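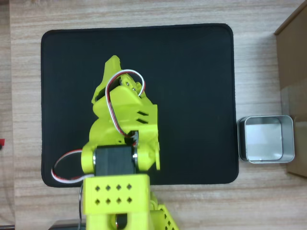 Why do you stop the arm between chunks of actions when you could let it run straight through?

Mostly so we can tell which bit of the delay is the network thinking and which bit is the arm catching up. Once you know that, you can go back to running it smoothly and pick a chunk length that suits your own machine.

That's the short version of what I've had in my inbox since the write-up went round, so I thought I'd put the long version on the list and save myself typing it again. Vignesh's message is quoted first and I'll go through it underneath.

On 11/02/2025 Vignesh Kamath wrote:

> Hi Dirceu, hi all,
>
> Read the Lorkcombe notes with interest. Three things I couldn't
> square with what we see at our end.
>
> 1. You say shorter chunks did better. We found the opposite on
> Palley, where anything under 20 steps made the arm dither over
> the object and never commit. Are you blending the chunks or just
> throwing the old one away?
>
> 2. How many demonstrations went into this? The table says 192 but
> the text talks about dropping some.
>
> 3. Did you retrain after changing the chunk length, or is it one
> policy run in different ways? I read that paragraph four times
> and I'm still not sure.
>
> Also, and this is more of a grumble, success rates without saying
> what counts as a success are no use to anyone.
>
> Vignesh

Hi Vignesh,

Thanks for this, and the grumble is fair. I'll take them out of order because your third question sort of answers the first.

It's one policy. We trained it once, to predict a long stretch of joint positions from the current camera view, and then at run time we only carried out the first part of each prediction before asking for a new one. So when the notes say "chunk length 11" that means eleven steps carried out, then look again. The network itself always predicts the full stretch. I've rewritten that paragraph twice now and it still reads like a tax form, so if you have better wording please send it!

I suspect that's the whole difference between us, by the way. If you trained Palley separately for each length, your short one never had to learn where the movement was heading, only what came next. People pause when they're teleoperating (I'm terrible for it, I hover over the thing while I work out the angle) and a policy that only looks a few steps ahead will happily learn to pause too. Then it sees itself hovering, decides hovering is what one does, and you get your dither. With the long prediction it has to get past the pause in order to fit the data. That's my guess anyway, I haven't tested it head to head.

On blending: no, we throw the old chunk away. We did try averaging the overlapping predictions back in October and it made everything look lovely and fluid, but it had one nasty habit. When the policy changed its mind about which side to come at the object from, the average of "go left" and "go right" was straight into the top of it. Throwing away is uglier – you get a little twitch at each join – but it does at least pick a side.

Now the numbers. We recorded 192 demonstrations and dropped 11 of them. Most of those were ones where I'd fumbled the grasp and then tidied up by hand before the recording stopped, and the rest had the camera stream freezing partway. The table should have given the figure after dropping and didn't, sorry, that's my slip. I left in the ones where the first grasp missed and I went back for a second go, quite deliberately. Fernandes argued for taking those out as well, and we had a fairly long back-and-forth over it, but I think they're the only place the policy gets to see what recovery looks like.

As for what counts as a success, I was strict about it. The object has to be picked up by the gripper and let go of at the target, with no help and no restarting, inside the time limit. Nudging it there doesn't count, and neither does dropping it in from a height and getting lucky with the bounce (there was an argument about that too). On that rule we got 93 per cent at the best chunk length. If you allow nudging it goes up a bit, but I don't trust the figure so I've left it out.

A couple of warnings before anyone copies this. All of it was done with hobby servos on a printed arm, and those have a fair amount of slop. The arm doesn't end up quite where you told it to, the error grows the longer you go without looking, and so of course looking more often helps. On something stiffer I'd expect the gap between long and short chunks to shrink, maybe to nothing. The Zurbridge lot have a much better arm than ours and have said they might run the same comparison, which I'd love to see.

The other one is the starting position. Every trial began from the same arm pose, which I now think was a mistake. It makes the first chunk of every run nearly identical, and the policy could be coasting through that part from memory. I'm going to redo a smaller batch with the start pose shuffled, and I'll post whatever comes out even if it's embarrassing.

Back to the stopping business at the top, as three of you asked. With the stop in, we wait for the arm to settle, take a fresh image, run the network, then move. It's slow and it looks daft, but you can put a clean number on each part. Without it, the image is already stale by the time the new chunk arrives, and the first few steps are for somewhere the arm has already left. We skip those when running smoothly. How many to skip depends on your computer, so measure it, please don't borrow mine.

If anyone wants the scripts, shout and I'll tidy them up first. The plotting one has my home folder written into it in four places.

Cheers,
Dirceu Lopes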